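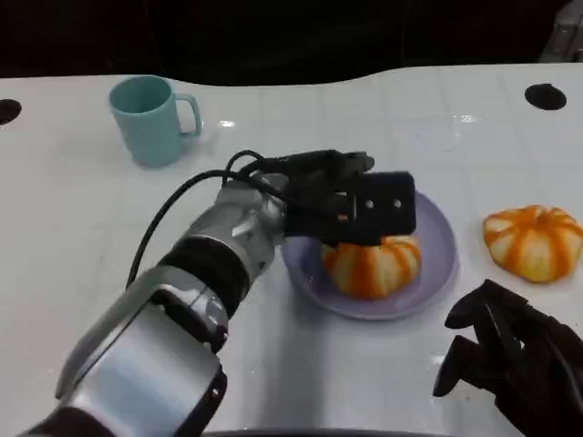
Según Ysaline Marty, lo difícil de pelar fruta con un robot está en notar cuándo hay que dejar de apretar, y me lo soltó nada más entrar, antes incluso de que me quitara el abrigo. Yo venía dispuesto a preguntar por motores y acabé hablando de mandarinas casi toda la tarde. ¡Y encantado!

La jornada de puertas abiertas de Skonus fue en noviembre y tenía muchas ganas de contarla. Llevaba tiempo siguiendo el proyecto Jinudora por los textos que van colgando en su web, pero leer sobre manipulación de objetos blandos y ponerse al lado de la mesa son cosas muy distintas. El montaje impone bastante menos de lo que imaginaba: una mesa blanca, una taza, un plato lila con una mandarina a medio pelar y otra mandarina esperando fuera del plato. Y encima, esos dedos negros apoyados en la fruta con una delicadeza que me tuvo pegado al sitio.

Éramos 7 en mi grupo y cada uno preguntaba por una cosa diferente. Una chica quería saber si el sistema distingue la piel de la parte blanca (sí, por la cámara, aunque con luz muy fuerte se confunde). Un señor insistía en que con un cuchillo sería más rápido. Valdemar Briem, que llevaba la demostración, le dio la razón sin problema y siguió a lo suyo, porque el interés del ejercicio es el contacto: cada mandarina tiene otra forma, otra dureza, y la cáscara se rompe por donde le da la gana.

Me gustó mucho que no escondieran los fallos. En la demostración que vi yo, una tira de piel se partió a la mitad y el brazo tuvo que volver a buscar el borde. Lo hizo al segundo intento. Más tarde una mandarina acabó espachurrada y Shengli Shen la retiró con una servilleta mientras apuntaba algo en el portátil. Según me dijo, llevaban 344 intentos registrados con fruta de verdad, y quieren llegar a 500 antes de cambiar de dedos. Los de ahora se les quedan pegajosos con el zumo y hay que limpiarlos a cada rato.

Pregunté también por qué mandarinas y no naranjas. La piel sale mejor y caben bien en la mano, y además (esto lo reconoció Valdemar riéndose) luego se las comen en la merienda. Doy fe, me llevé dos.

Un detalle práctico por si alguien se anima: la sala de demostraciones está al fondo, pasado el taller, y conviene apuntarse al primer turno, que en los últimos ya se hacía cola. El café de la entrada, flojito.

Me quedé sin ver la parte de pinzas para envases, que enseñaban en la otra planta. Le he escrito a Ysaline para preguntarle si repiten en primavera y, si me contesta, lo añado aquí mismo.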